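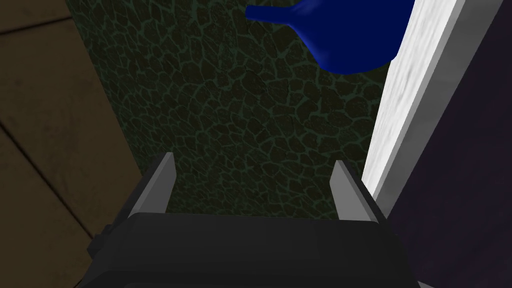 Issue 134 | Page 19

I love my practice robot, Jekex, but on Friday it gave me a fright! It lives inside a computer, so nothing can get really smashed. I asked it to pick up the shiny blue thing with the spout. Its two fingers opened wide – and then stayed open. Jekex had stopped listening! A safety rule says: no new message, no moving. I pressed stop, checked my code and found one missing number. Always learn where your stop button is first.

Filed under: Robots, Oops!

© Flotley Kids | Contact us | Back to top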